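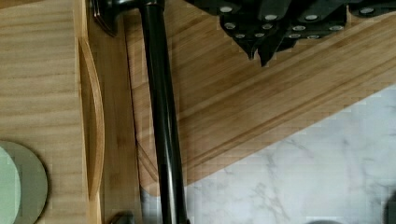 Wood on the Counter: A Position

The Gronthorpe residents' bulletin holds that a shared kitchen should keep its wooden boards and boxes in the open. A cupboard protects them from splashes, but it also keeps them from being used.

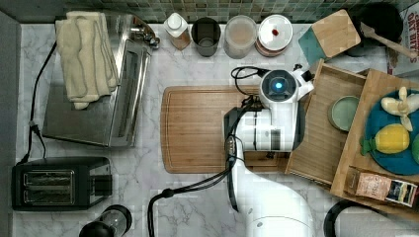 Should the cutting board be put away after each meal? It should stay on the counter, wiped and dried, where the next cook will reach for it.

Appliances are a separate matter. A toaster earns its place every morning; a second machine of the same kind does not. The Wundach kitchen gave up 2 of its machines in October and has not asked for them back. 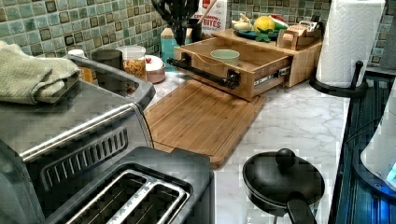
Drawers and Open Boxes

A small drawer on the counter suits a bowl in daily use. An open box does the same work with less effort - nothing has to be pulled out. 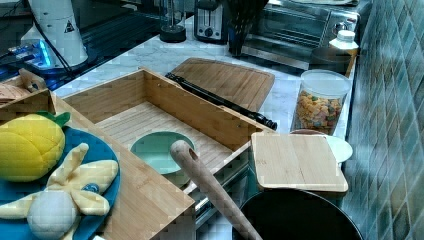
The Chala house rules permit one such box per counter, and this bulletin would allow more.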